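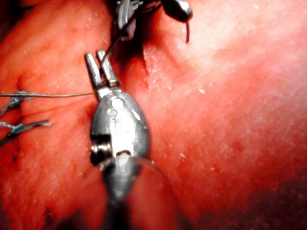
So is this thing going to do my stitching for me, or is it going to tell my boss how badly I do it? was the first question put to me when I said I was putting a data card together, and I've kept it at the top of my notes ever since.

Rillemby > Shared data > Suturing > Kemari

Kemari: read me first

Hello, and thanks for opening the README before the big folder. Kemari is our collection of robot-assisted suturing recordings, made so that Huet (our stitching software) can learn to take over the dull parts of closing a wound while a surgeon keeps hold of the rest. I look after the data. I don't operate on anyone, and you really wouldn't want me to!

Most cards like this one stick to file formats. I've put those in, but I've written more about work, because the people whose hands are in this data keep asking about work and I'd like the answers to live somewhere other than my inbox.

What's in the folder

There are 72 sessions. Each one is a run of interrupted stitches on tissue, done with two instruments driven from the console. Every session comes with wrist video, overview video, instrument positions, and a plain text log with the operator's own remarks. The remarks are my favourite bit (some are a single word, and a few of those I've had to tidy up).

Across the sessions we marked 2,000 stitch events. An event starts when the needle is picked up and ends when the thread is cut. If a stitch was given up halfway it's still an event, and its label is "abandoned". Please don't filter those out just because they make your numbers look better. Huet learned more about when to stop from them than from all the pretty ones.

Twelve operators took part. They're listed by letter and the key is kept at Skuvgate, on a machine I can't get into. I asked for it to be set up that way.

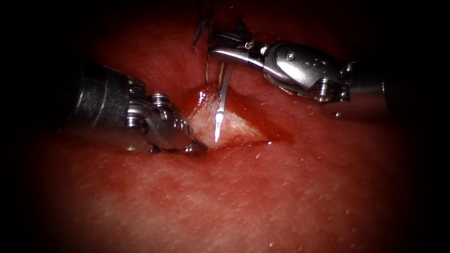

Theatre Skills and Automation Team, Rillemby

What Huet does at the moment

The usual handover point comes with the curved needle gripped in the right-hand instrument's jaws over the opening, and the closed jaws of the left one resting on the tissue beside it. Up to there it's been the operator's call: where to go in, how big a bite, which way the edge wants to roll. After that Huet can offer to drive the needle through and draw the thread up. The operator says yes with the foot pedal or carries on by hand. It waits as long as you like and it doesn't bleep. (Version one bleeped. We had words about version one.)

Tying off is still mostly manual. Huet can do a decent knot when the short end of the thread is somewhere sensible. When the tail has wandered off behind an instrument it gets muddled and gives control back, and I'd much sooner have that than a brave guess.

What's changed for the people doing the job

The consultants on the console say their hands are less tired by late afternoon. I believe them, but I haven't measured it, so please don't quote this card as proof.

For trainees it's messier. Driving the needle is where you learn the feel of it (or the look of it, I suppose, on a console), and if Huet takes every bite then a trainee can go through a whole list and come out no better at it. So we agreed that trainees do six sessions fully by hand before Huet is switched on for them, and they can switch it off again whenever they fancy. A couple of them have left it off. Nobody has been asked to explain.

The scrub team noticed something I'd missed completely. They used to follow the stitching from the operator's chat, and the operator talks less when the software is doing the pull-through, so they were getting caught out when the next suture was wanted. We've added a little line of text on the theatre screen saying who has the needle. It's ugly and it works, and the scrub team picked the wording.

As for whether anyone's job goes, I've been told no posts depend on this project and I've asked for that in writing. I'll put the letter in the docs folder when I get it.

Please don't use it for

Ranking operators. The licence forbids it and so do I. Some of these sessions were done at the end of a long day, some were people trying a new grip for the fun of it, and stitch time tells you very little about either.

Don't use it to claim anything about healing, either. The recordings stop once the last thread is cut.

Known niggles

Shiny tools are a pain. The glare off the wrist housing can wash out a patch of the wrist video, and the automatic thread tracker then decides that a bright streak is suture. The overview video goes very dark towards the edges, so instrument shafts fade into black and the tracker loses them. Fine thread against tissue is the worst of the lot, and I've fixed plenty of those labels by hand with a cup of tea going cold next to me.

If you find a wrong label, send me the session and the time into the video. I like getting those, truly.

Last updated: November

Comments

Reader comment: The line on the screen saying who has the needle has helped a lot. Can it be bigger? I read it from the far side of the trolley.

Reader comment: I'm one of the ones who left it off. Might try it in the spring, might not. Glad that's written down somewhere.

Reader comment: The positions file for one of the early sessions opens with a blank row and my script fell over. Easy to skip but worth a mention under niggles.

Reply from the author: Bigger text is on its way, and the blank row is my fault. I'll fix it in the next upload.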